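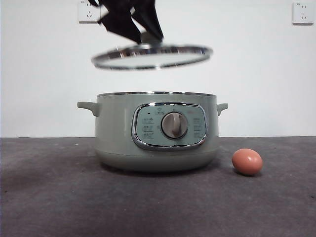 About Stotdale Kitchen School

Small cooking school, two rooms over the old print shop on Marow Street. Started by Rocío Olmedo and Telmo Iglesias, who met working the line at a hotel and got tired of the hours.

Evening classes mostly. Soups, rice, beans, bread on request. Max 14 people per class, everybody cooks, everybody eats. No experience needed, just bring an apron and somthing to take leftovers home in.

Covadonga Arroyo runs the kids' course in July (ages 6 and up). Fills fast so email early.

Parking behind the building after five. Stairs only for now, sorry, we're working on it with the landlord.

Gift cards at the desk or by phone, ask for Telmo. New fall schedule is up, classes start agian 14th October.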